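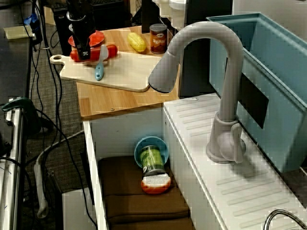 Posted by marginalrecto on January 10, 2022
Filed under: Books, Translation, Editions

The Ekerico paperback of Yusuf runs to 610 pages. The Nonudis hardback, published in July of the preceding year, runs to 646. Both carry the same English translation according to their copyright pages, and a reader who emailed me after my last post on the novel wanted to know whether the paperback had been cut. I owned the hardback already. I bought the paperback and spent most of the summer break collating the two.

The short answer is that the paperback has been cut, by a small amount, and that the cut does not explain the difference in length. Most of the difference is typesetting.

The hardback is set in a generous old-style face with wide leading and a deep foot margin. Each chapter opens on a recto, which leaves a blank verso whenever the preceding chapter ends on a right-hand page. The paperback drops this convention and starts chapters on whichever page comes next. It also has one more line to the page and a slightly wider measure. Running the chapters side by side, I found the paperback falling behind the hardback's page numbers at a steady rate until chapter 21, where the gap widens over a few pages and then settles back to the earlier rate. A step of that kind in an otherwise smooth progression is usually worth a look.

My method was dull. I read the hardback aloud into a recorder, one chapter per sitting, including punctuation where it seemed likely to matter, then played the recording back while following the paperback with a pencil. Scanning both and comparing the files would have been faster, but the hardback's binding is tight and I was not willing to break the spine. Errors of eye-skip are possible when reading aloud, so every variant was checked against both printed pages before I wrote it down.
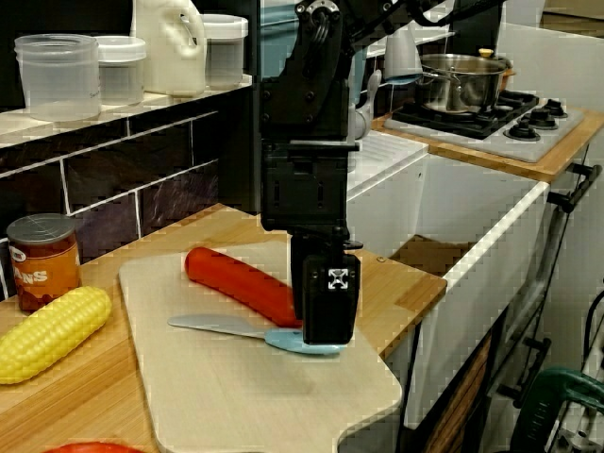
Red toy sausage and blue-handled knife on the cutting board.

The variants fall into two groups. The first consists of ordinary corrections: a dropped quotation mark restored, a river that flowed west in chapter two and east in chapter nine now flowing west in both, and the spelling of the ferry company regularised. None of these would trouble a reader and most are improvements. One is a new error. The hardback has "sleight" correctly; the paperback has "slight". I assume a spelling pass got to it.

The second group has five members, all in chapter 21. They are all deletions, and they all come from the narrator's account of the customs shed. In the hardback the narrator describes his crates of books being opened, lists the titles set aside by the inspecting officer, and gives the officer's reasons in the flat reported speech that the novel uses for all its officials. In the paperback the crates are opened and the books are set aside. The list is gone, the reasons are gone, and two sentences have been joined with a semicolon to cover the gap. The semicolon caught my attention before the missing text did. The translation otherwise avoids them.

It is tempting to treat this as censorship, and the subject of the passage does encourage the idea. I don't think the evidence reaches that far. There are at least two less interesting explanations that have to be dealt with first.

One is revision by the author. The novel was first published in its original language by Plirkimo, and a second Plirkimo edition came out between the two English ones. If the author shortened the customs scene for that edition, the paperback may simply follow the newer text. The copyright page does not say so, but copyright pages often fail to record changes of this sort. The other is permissions. The deleted list quotes from several of the confiscated books, and at least one of the quotations is long enough that a rights holder might have asked for payment. A hardback house may have cleared the extracts for its own edition only. Paperback licences are negotiated separately and things get lost.

The permissions explanation has one point in its favour. The hardback's acknowledgements include a paragraph thanking rights holders for the use of extracts, and the paperback's acknowledgements omit it. It also has one point against it. Two of the five deletions contain no quotation at all, just the officer's opinion of the covers. Nobody needs to be paid for that. An editor removing the quotations might have decided that the opinions made no sense without them, and on rereading I can see the argument, though I would have kept them.

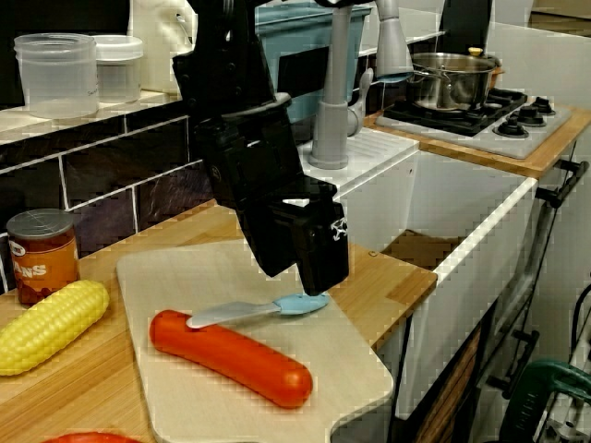

Toy kitchen, with the tip of the knife resting on the sausage.

The test is obvious enough. I need a copy of the second Plirkimo edition, open at the corresponding chapter. My reading knowledge of the language is poor but a missing list is easy to see in any language. The state library holds the first edition only. I have put in an interlibrary request and have written to Ekerico asking which text their edition was set from. The letter asks about copy-text and nothing else, as a publisher's office is more likely to answer a narrow question.

For readers deciding which edition to buy in the meantime: the paperback is lighter, cheaper, better corrected and perfectly adequate for a first reading. The plot is unaffected. The customs scene is referred to again near the end, when the narrator tries to recite the confiscated titles from memory and gets the order wrong, and paperback readers will have no means of knowing that he has got it wrong. If that sort of thing matters to you, look for the hardback second-hand. Copies turn up with the dust jacket missing, and the jacket is no great loss.

Anyone citing the novel should name the edition along with the page number. I have seen two reviews quote from the deleted passage with paperback page references, which suggests the quotations came from one copy and the numbers from another.

The full list of variants is in a spreadsheet, which I will tidy up and post once the interlibrary copy arrives. If you have an earlier printing of the paperback than mine (the number line on my copy ends in a three), I would like to know whether the semicolon is there.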